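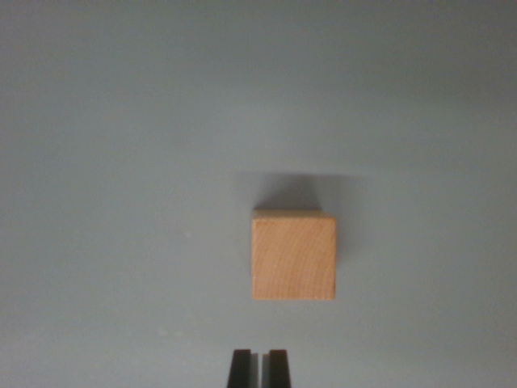
Fig. 1. Wrist camera view, gripper open, wooden test block on the gray surface.

Equipment Plan for the Block Sorting Cell
Project report, group 8
May 11, 2022

1. What we had to do

Plan what to buy for a small pick and place cell the second year lab course can use. Budget cap 3000 dollars, everything included, shipping too. Arm was not part of it, the department already has the Brolton arm and we were told to keep it. So: gripper, wrist camera, lighting, work surface, spares, test objects. Orders have to be in before the June cutoff or the money goes back.

2. Gripper

Looked at two. The Wovley parallel gripper is 734 dollars with the mounting plate. The Drevberg one is cheaper but the plate is separate and the cable is a different connector from ours, so add an adapter and a lot of waiting (their quote took three weeks to show up). Also the Drevberg fingers are one piece with the jaw. Break a finger, buy a jaw. For a student lab that is bad.

Our pick is the Wovley. Narrow black fingers, squared ends, same shape as the ones in Fig. 1, so the grasp scripts from last term should need only small changes. Not tested yet on the new firmware.

Spare fingers: buy two pairs now. Last year's group had no spares and lost most of a week.

3. Camera

Small wrist camera. We wanted depth at first. Dropped it, a depth camera eats too much of the budget and the course exercises only use flat blocks on a flat surface. Plain color is enough for finding a pale wood block on gray, the contrast is easy. Focus is a bit soft in Fig. 1, edges of the block blur slightly. We think a fixed focus lens set for a shorter distance would help but have not measured it.

Mounting: keep the camera where the finger tips stay in view. Laurențiu Costache (lab supervisor) asked for this specificaly, he wants students to see the fingers and the block together when they debug an approach.

4. Lighting

We nearly left this out. The shadow next to the block is soft but dark close to the wood, and in dim light our threshold code picks up part of it as block. Two options, a ring light on the wrist or a diffuse panel over the table. The ring adds weight and another cable to the arm. Panel is simpler. Beaulieu sells one for 50 dollars, we put it in the plan.

The surface also has a brighter patch, looks like reflection. A matte mat would probly fix that. Cost is small, comes out of the consumables line.

5. Test objects

Plain wooden cubes, unpainted. No need for the machined set from the catalog. The grain lines show up on camera, faintly, and did not bother the detector in our runs. Foam blocks were suggested too, rejected, they squash and then the width reading is useless.

6. Order of purchase

First: gripper, plate, spare fingers. Longest lead time.
Second: camera and lens, after the mount drawing is signed off.
Third: panel, mat, cubes. All in stock, can go in one order.
Whatever is left stays as reserve for cables and screws. Do not spend it early.

7. Open points

Wovley quote is valid only to the end of the month, needs a signature.
Power supply: can the gripper share the arm's 24 V line? Brolton support has not answered.
Mount drawing still missing the hole spacing for the camera bracket.
Storage for spares, currently a drawer with no label.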